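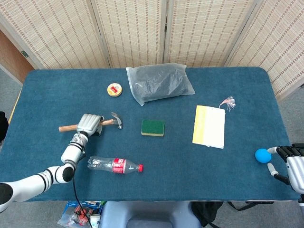

Hammer, tin, sponge and soda bottle on the felt table.

Cesley Share Shed – minutes, June meeting

I took notes again, so forgive the wobbly bits. Four of us made it.

Sorting the odds and ends: we agreed the claw hammer goes on the tool wall. The sponge stays by the sink, and the little round tin with the yellow lid goes on the Costigan shelf until we decide what we're keeping there. The bottle is recycling – please, everyone, red cap and all!

Folding screen: I love it behind the table, so it stays put.

Money: we have $2,625. Agreed to spend up to $400 on shelving from Preren (I'll order it).

Still to do: label the 3 bins, and ask Dollix about opening hours. I said I'd call them before we meet again.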